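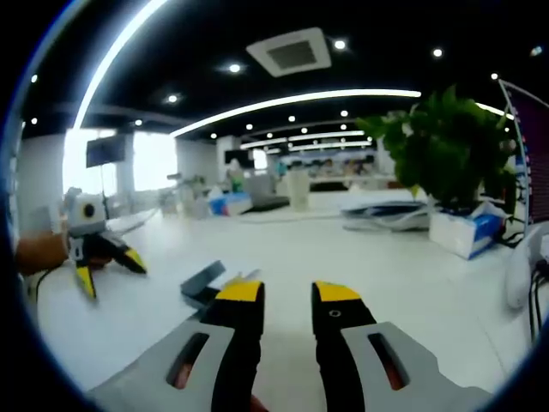
Checked and written up by Marjorie Rudd, November

Bench check, hand-held grippers, before chore trials

I do this one with a coffee in hand, so forgive the crumbs in the prose. Form 24, long table, main room.

1. Tabletop clear between the grippers - OK. We want bare white table in the middle, and we had it.
2. Finger tips seated, both sides - OK. Yellow tips on, no wiggle when I tugged.
3. Cables away from the working hand - NEEDS WORK. I'd like them clipped before anybody starts folding towels for Padumier!
4. People clear of the fingers - see comment. Folks lean in, and I get it, I lean in too.

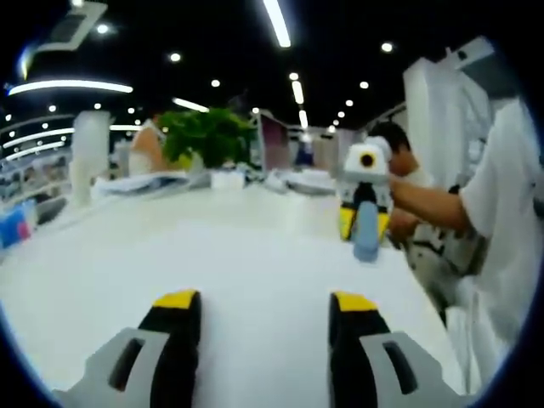
Item 4: two people close in at the right side of the table.

My comment on 4: mark a line with tape. Ojārs Lepik thinks a line is overkill for something you hold in your own hand, and maybe so, but he also wants Dadunow's arm running this same table by spring.

5. Papers and plant pushed back - PARTLY. They're along the far side. I'd still move the plant (wet soil and electronics, no thanks). 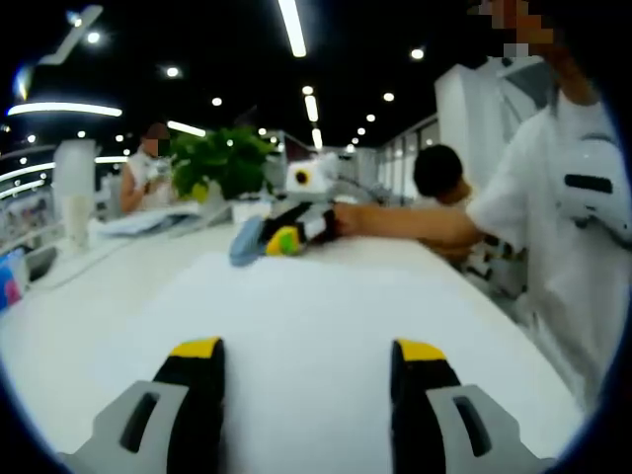 6. Grip comfortable for a full round - OK, mostly. My wrist quit after roughly 8 minutes. Can a machine put away dishes yet? Slowly, with somebody hovering. Ask me again when it can find the lid that fits.
7. Kids' reach - OPEN. An adult next to them every time, please.
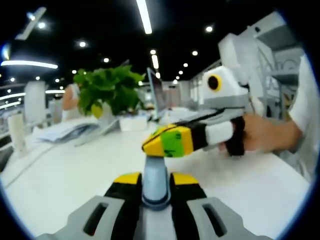 Paiva Shop Floor & Home Chores Team

8. Two-gripper approach, tip toward post - go slow, one person calls it.

Recheck 3 and 5 before the next round. Spare tips are in drawer 206.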